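Equipment planning for manipulation laboratories

Equipment planning for manipulation laboratories is the work of choosing, pricing and scheduling the purchase of hardware used to teach robots to handle objects. It covers arms, end effectors, hand-held recording tools, cameras, computers, furniture and the everyday goods that are handled during recording. The term is used mostly in universities and small companies, where a single budget has to cover both the robot and everything needed to produce its training data. In larger firms the same work is usually split between a purchasing office and the engineering group.

Background

Early budgets for robot teaching were dominated by the arm. Demonstrations were recorded by steering the robot itself, so the number of recording stations was limited by the number of arms a group could afford. Hand-held grippers changed the order of spending. A person carries the gripper, a camera on the tool records the motion, and the arm is needed only when the trained policy is tested. Groups that work this way often buy several hand-held tools before they buy a second arm.

Planning guides written for this kind of laboratory separate costs into capital items, station items and consumables. The division used at the Nosturden workshop, drawn up by Anika Pettigrew, adds a fourth heading for floor space, on the grounds that a recording table takes up room for as long as it stands and cannot easily be shared with other work.

Capital items

Capital items are those expected to last through several projects. They include the arm and its controller, the mount, safety equipment, the training computer and long-term storage. Lead times vary widely, and the arm is usually ordered first. Power supply and floor loading are checked before the order is placed. A plan normally allows for one spare set of gripper fingers for each tool, and for adapters if the fingers on the hand-held unit are to match those on the arm.

Matching fingers is a common source of unplanned cost. If the arm's gripper differs in opening width or pad material from the hand-held one, recordings may transfer poorly, and the group may have to buy or machine new parts late in the project.

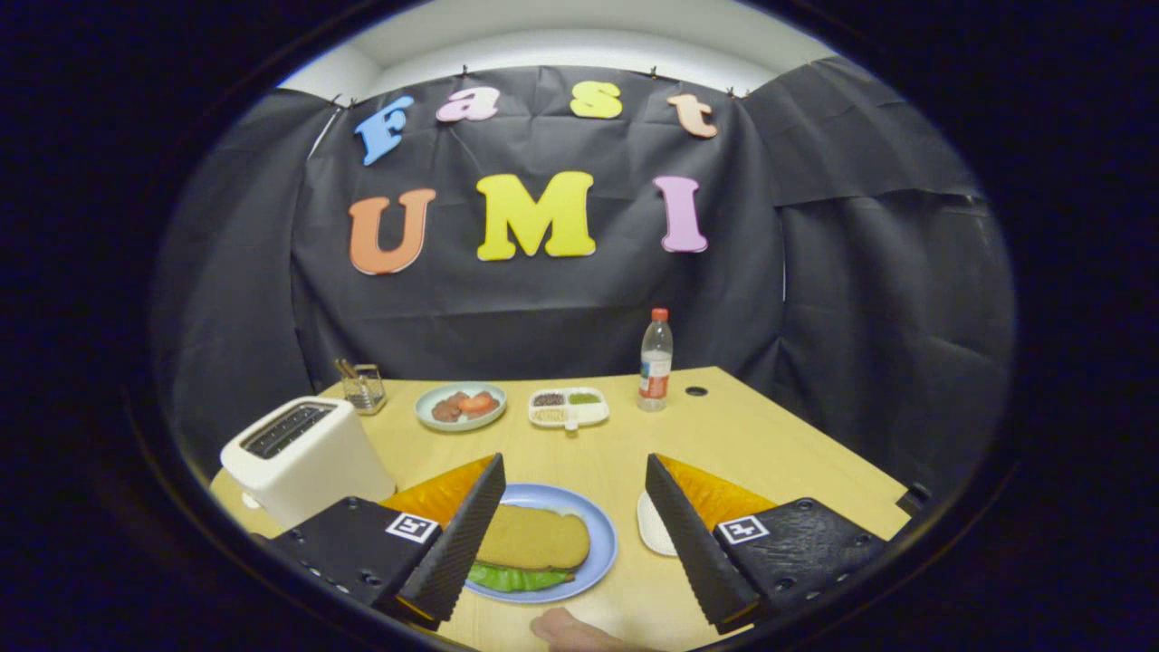

Station items are the things that turn an ordinary table into a recording station: the table, the backdrop, lighting, clips, rails and printed markers. They are cheap one by one and are often left out of a first budget. A fabric backdrop hides the rest of the room and keeps the background the same from one session to the next. Black cloth clipped to a rail is enough for tabletop work, and large foam letters can be fixed to it where a group wants its project name to show in the recordings. Square markers on the gripper fingers allow software to find the fingers in each picture, and replacements should be listed with the other printed goods. Tables with a cable opening cost a little more than plain ones but leave fewer leads across the work surface.

Props and consumables

Props are the objects handled in the task. For household and kitchen tasks they are bought from ordinary shops, and the purchasing rules of many institutions are poorly suited to this. A toaster can be entered as small equipment. Bread, lettuce and tomatoes cannot, and are normally charged to a consumables line with a fixed limit per session. The Flindard template sets aside 50 dollars per station for each recording day and asks for receipts every Monday.

Dishes should be bought in matching sets with spares. Variety is also needed, as a policy trained with one plate may fail with another, so a plan will list the main set and a smaller number of plates in other colors and shapes. Real food changes in appearance over a session and has to be replaced. Some groups use plastic food for early trials and save the real kind for final recordings.

Soft gripper pads are treated as consumables in most plans. Wear depends on the objects handled and on how hard operators squeeze. Juniper Sorensen's notes for the Umetti line of training cells advise ordering pads by number of demonstrations instead of by month, and give 4000 demonstrations as the point at which a full set should be on the shelf.

Staffing and space

Operator time is often the largest cost after the arm. A working day of 6 hours of recording is commonly used in estimates, with the remainder given to setup, cleaning and file checks. Stations with food need a sink nearby, and a refrigerator if sessions run on consecutive days.

At the Lyons site, eight stations share one storeroom, and props are kept in labeled bins by task. Tools are charged overnight in the same room. The layout reduced duplicate purchases but required a sign-out sheet, which was later replaced with bar codes.

Purchase order and review

Plans are usually carried out in stages. One station is bought and run until its output has been used to train and test a policy, and the remaining stations are ordered after that. Changes found during the first stage, such as a different table height or a longer rail, are written into the equipment list before it is reissued. The arm's service contract is reviewed separately in December, when most suppliers renew their prices.

See also

End effector
Laboratory procurement
Learning from demonstration
Total cost of ownership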